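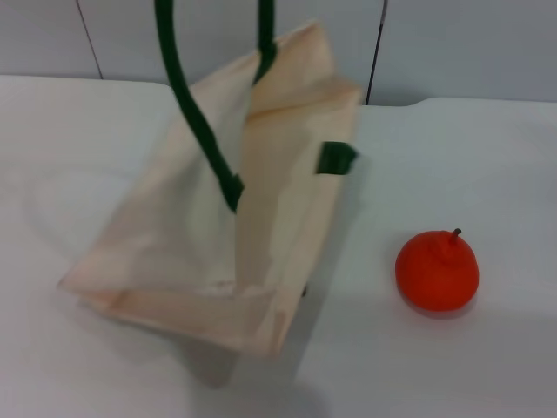

The winter blanket is underway!

After two meetings of happy arguing we have settled on the Clarken pattern, which a few of you will remember from the baby blankets we made when the group still met in Duncombe. It's a lovely thing to knit. The middle is all garter stitch, so anyone who can cast on and do a knit row can join in, and the fancy part is saved for the border. Wenche Nyberg has offered to take on the border herself. According to the pattern it comes to 3,886 stitches, and when we read that out she just asked what size needles.

The blanket is being made in strips, each 30 stitches wide, and sewn together in the new year. Please use the 4 mm needles if you have them. If you're a tight knitter (you know who you are) go up to 4.5 and do a small tension square first. Slip the first stitch of every row purlwise, and please don't cut your tails short! We need a good hand's length left on each one for sewing up. Hina Yousafzai spent most of an evening coaxing tiny ends back into the last blanket and she'd like her evenings back.

Now, colour. We've gone with greys and creams for the main part, a dark green for every fourth strip, and one single bright strip near the edge, which was Hina's idea and which I love more every time I think about it. The greys are from the Shaikh mill ends we bought last year, so they vary a bit from ball to ball. Don't worry about matching them. Alternate two balls every couple of rows and the change just melts away – it looks like weather, if that makes sense. The cream is the Mundent 8-ply, and there is plenty of it.
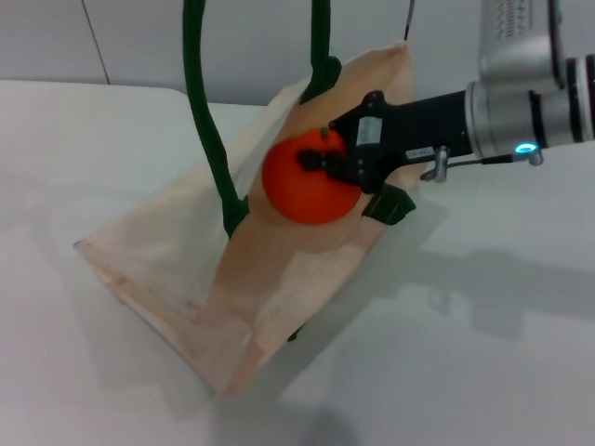
The bright strip has taken the most talking over. Turquoise looked too green next to the dark strips, and the royal blue just went flat against all that grey. What we want is a real cyan, the sort that looks lit from behind, and the closest match I can give you is the little glowing ring by the silver joint in the photo. Look at how it sings out against the silver and black! If you have a ball at home anything like it, wool or a wool blend, please bring it in, even if it's only part of a ball. We need enough for the whole strip and would happily knit it from odds and ends.

Sewing up will be by mattress stitch. I know some of you would sooner do almost anything else, but it does lie so nicely flat, and Wenche will show anyone who hasn't tried it. She does it at a speed I can only dream of. Bring a blunt needle and a scrap of knitting to practise on.

The next meeting is on 12th November, usual room, kettle on from seven. Wool will be handed out then, so come even if you can only stay for ten minutes. If you can't make it, let Hina know which colour you'd like and she'll put a ball aside. Finished strips are due back at the December meeting, unblocked please, with your name pinned to one end.

Somebody left a very nice pair of bamboo circulars behind last time, 80 cm, with a row marker still on them. I have them in my knitting basket.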